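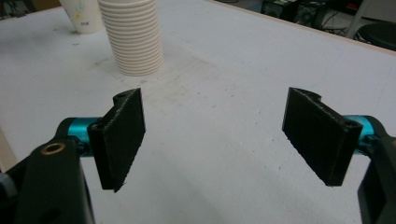
White tabletop, Fondell site, 22/05/2023.

Visit to the Fondell laminating hall. Doina Dervishi led the tour. Line 2 presses boards for worktops at 70 bar, with a cycle of 17 minutes. Output on the previous shift was 1,771 boards. Edges are trimmed after cooling, then checked for chips. Dust extraction was down for a filter change, so we did not see the saws running. Adalberto Coutinho will send the resin data sheets in June.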